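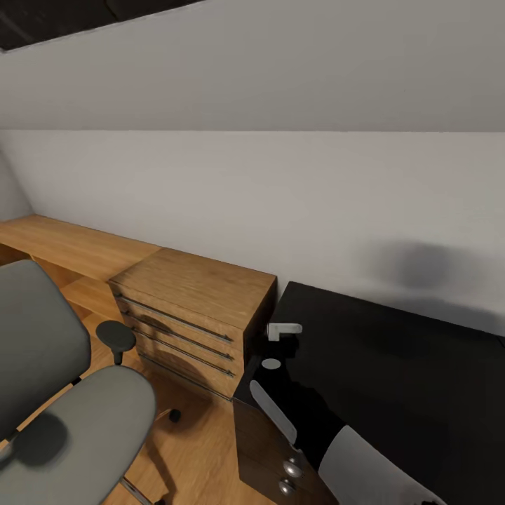 Tarık meint, ich solle endlich aufhören, den Kurs als Sprachkurs zu bezeichnen, bei dem man auch singt, es sei ein Chor, und wer im Chor singe, der müsse eben auch zu Hause üben. Eine Viertelstunde am Tag, mehr verlange ja keiner. Das hat er mir gestern auf dem Parkplatz gesagt, mit dem Autoschlüssel schon in der Hand, und dann ist er weggefahren, bevor mir etwas Passendes eingefallen ist. Mir ist es um halb zwölf im Bett eingefallen. Es war aber auch nicht besonders gut.

Also habe ich heute geübt. Erst die Fenster zu, dann die Noten gesucht, dann die Fenster wieder auf, weil man bei der Hitze im Juni unter dem Dach nicht atmen kann, geschweige denn auf einem Bogen bis Takt 37. Dort steht bei mir mit Bleistift »NICHT atmen!!«, zweimal unterstrichen, und daneben in der Handschrift von Yvette ein kleines Fragezeichen. Yvette teilt sich bei den Proben die Mappe mit mir und hält das offenbar für ein Mitspracherecht.

Der Stand der Dinge: Ich bin seit Februar zweiter Alt. Davor war ich eine Probe lang erster Alt, und davor, auf dem Anmeldebogen, Sopran. Es ging also zügig abwärts. Unter mir kommen jetzt nur noch die Tenöre, und die sind zu dritt und würden jeden nehmen. Frau Zacharias - ich soll Darcy sagen, bringe es aber nicht über die Lippen, wenn sie am Klavier steht - hat letzte Woche schon einmal so nachdenklich zu mir herübergeschaut und gefragt, wie tief ich morgens komme.

Morgens komme ich sehr tief. Morgens könnte ich Osmin singen.

Das Stück ist übrigens schön, das muss ich zugeben, auch wenn ich in der Mitte meistens nicht weiß, wo wir sind. Im zweiten Teil hat der Alt acht Takte lang denselben Ton, ein G, und ich hatte mich auf diese Takte ehrlich gefreut. Dann hat sich herausgestellt, dass gerade das schwer ist. Man singt sein G, alle anderen spazieren drumherum, und wenn man am Ende ankommt, ist es ein Fis. Frau Zacharias schlägt dann den Ton an, sehr sanft, nur einmal, und schaut niemanden an. Mir wäre lieber, sie würde schimpfen.

Heute also allein am G gearbeitet. Mit der Stimmgabel am Ohr, mit der Stimmgabel am Knie, zuletzt mit dem Brummen des Kühlschranks, das nach meinem Eindruck ein ganz ordentliches G abgibt. Habe ungefähr eine halbe Stunde mit dem Kühlschrank gesungen. Wir klingen gut zusammen. Er hält besser aus als ich, dafür habe ich den Text.

Der Text ist Latein und handelt vom Staub. Ravinder, der früher Messdiener war, hat uns die Aussprache beigebracht, leider die italienische, und Frau Zacharias möchte die deutsche, sodass die eine Hälfte des Chors jetzt »tschinis« singt und die andere »zinis«. Ich mache an der Stelle nur den Mund auf. Ich glaube, das machen inzwischen mehrere, es ist dort auffallend leise geworden. Frau Zacharias hat das Piano gelobt.

Am Freitag ist Generalprobe in Clelthorpe, am Tag danach das Konzert. Die Kirche fasst 655 Personen, das steht auf einem Schild am Eingang, vermutlich wegen der Feuerwehr. Verkauft waren gestern 96 Karten, und wenn ich den Chor und die Verwandtschaft des Chors im Kopf durchgehe, weiß ich ziemlich genau, wer da sitzt. Yareli hat vorgeschlagen, das Publikum locker zu verteilen. Der Bass hat vorgeschlagen, alle nach hinten zu setzen, wegen des Halls. Ich fand beides vernünftig.

Noch offen ist die Kleiderfrage. Schwarz, hieß es zuerst, dann Schwarz mit einem farbigen Akzent, und seither vergeht kein Abend ohne zwölf Nachrichten darüber, was ein Akzent ist. Yvette hat ein Foto von einem Schal geschickt, der nach meinem Empfinden eher ein Hauptsatz war. Ich werde ganz in Schwarz gehen und behaupten, ich hätte die letzte Nachricht nicht gelesen, was sogar stimmen wird.

Nachtrag, zehn nach neun: Noch einmal Takt 37 versucht, im Stehen und mit geradem Rücken, wie es sich gehört. Bis zur Hälfte des Bogens gekommen. Dann kam von unten ein Klopfen gegen die Decke, dreimal, und zwar, wenn ich das richtig gehört habe, auf die Zwei.

Morgen die Mappe nicht vergessen. Und Tarık die zwei Euro für die Kopien geben.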